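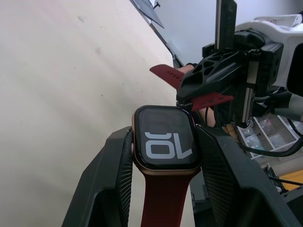

Nermin Ekinci
Writer, mender of small things and keeper of this blog

22nd August

I have been meaning to write about my watch for ages, and then the summer got away from me, as it does. So put the kettle on, because I'm going to go on a bit about a strap.

I came to smartwatches late and rather grumpily. My old wind-up one stopped in March, and when I took it to Mr Hamdy's repair counter he told me (very kindly, he is always kind) that mending it would cost more than I'd paid for it. I sulked for a week or two and then bought a Pellell, second-hand, with a gold-coloured rim and a dark red silicone band. I'd never have chosen the red on purpose, I've always been a brown leather person, but it was the one they had and I have grown terribly fond of it. It's a proper deep red, like the jam at the bottom of the pan, and it looks lovely against the gold.

What I like best is how plain the face is. Big white numbers on a dark screen and nothing else. You can have dials with little moons on, and the weather, and your heartbeat going along like a caterpillar, and I tried all of those in the first few days. I went back to the big numbers. I can read them without my glasses, and even upside down, when the watch has been put down the wrong way round on the bedside table and I'm squinting at it to see whether it's ten yet and I really must get up.

Now, the strap. Silicone is marvellous stuff for somebody who is forever at the sink, but it does need looking after, and I didn't for months. Mine had got a sort of dull bloom on it, and there was hand cream in the little adjustment holes (I know, I know). My neighbour Illia, who cycles and therefore knows about sweaty straps, told me to take the band off altogether and wash it in warm water with a drop of washing-up liquid. An old soft toothbrush does the holes beautifully. Rinse it well, pat it with a tea towel and leave it somewhere airy overnight before you put it back on.

For the watch itself I only use a slightly damp cloth, and then a dry one for the glass, which shows every fingerprint I own. Do go gently round the side button. I hold the case by its edges while I'm wiping, otherwise I press something and find I've started a swimming session in the kitchen.

It does also tell me my steps, and I was quite pleased to have done 1000 before breakfast the other morning, mostly up and down the stairs looking for the charger. Amr says I should set myself a goal. I've told Amr I'll think about it.

I did look at a spare strap from Filali, a woven one in oatmeal, and it's still sitting in my basket at 34 pounds while I dither. Has anybody got one? Does it mark? I'd want it for best, and keep the red for every day. Let me know in the comments, and next time I promise I'll get back to the button tin.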